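New dog leash law starts in February, and I have questions

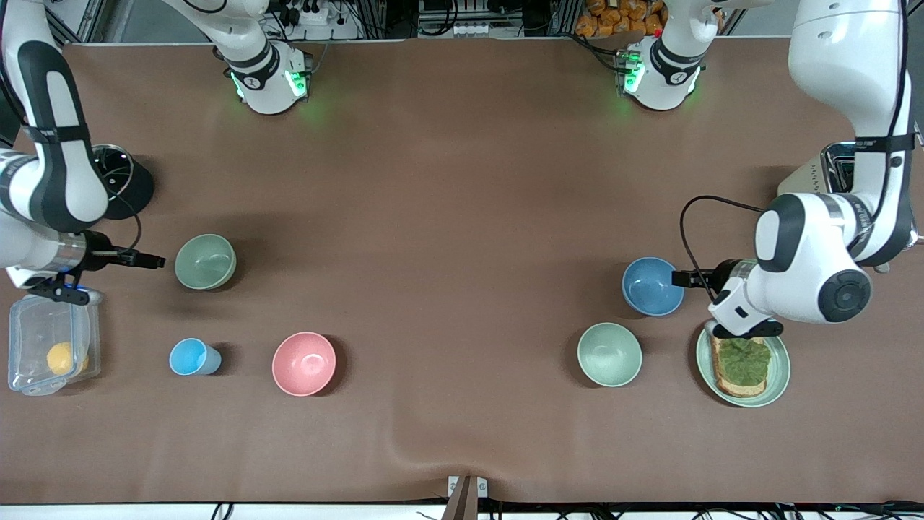 3 min read

OK quick one, dinner's in the oven. So the county passed the leash thing. 27 to... no wait, that's the section number. Section 27. Anyway it passed.

What it says: any dog off leash in a public park, first time is a $50 fine. Second time $289. Third time it's a misdemeanor. A misdemeanor! For a beagle!

Lizeth Ayala from the Antwi Street dog group read all of it (I skimmed) and says there's no exception for the fenced run at Usen Park. None. So the one place built for loose dogs, you can get fined in. Somebody forgot a sentence I guess.

Also "leash" means six feet or shorter, so those retractable ones are out. Just bought one. Great.

I'm not against the law exactly. A kid on our block got knocked over last summer and the owner just walked off. But fix the dog run part. There's a petition, 614 names when I signed, teh paper copy is at the front desk of the library til 6 pm.

More when I hear back from the county clerk.

Get new posts by email. Unsubscribe any time.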